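Tovell plastics levy 'will pay for itself', says council

Households in Tovell will pay an extra £17 a year from February under a packaging levy that councillors say will cover its own costs by the following winter. How it will do so is less clear.

The plan, passed on Friday night after a short debate, would have hard plastics collected at the kerb for the first time and taken by lorry to a sorting site at Hullby. Pots, tubs and moulded trays now go in the general waste, and most of that is burned.

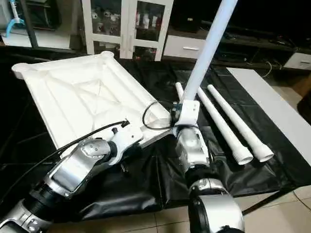
Alun Jenkins

The council's sums rest on selling the sorted plastic at £200 a tonne. It has no buyer signed up. A similar scheme in Gistden was promised the same sort of price two years ago and was getting £59 by the time it was dropped.

Asked about Gistden, a council spokesman said the two towns were "very different places". They are nine miles apart.

Sevim Dönmez, who runs a café on Mill Street and spoke against the levy, said shops had been told nothing about how trade waste would be handled. "They keep saying it's all in the report," she said. "I've read the report. There's one paragraph on us and it says further work is needed."

The report runs to 257 pages and was published the day before the vote. Several councillors who backed the plan said they had read the summary – which leaves out the Gistden figures.

Collections are due to start in the streets north of the station. No date has been given for the rest of the town.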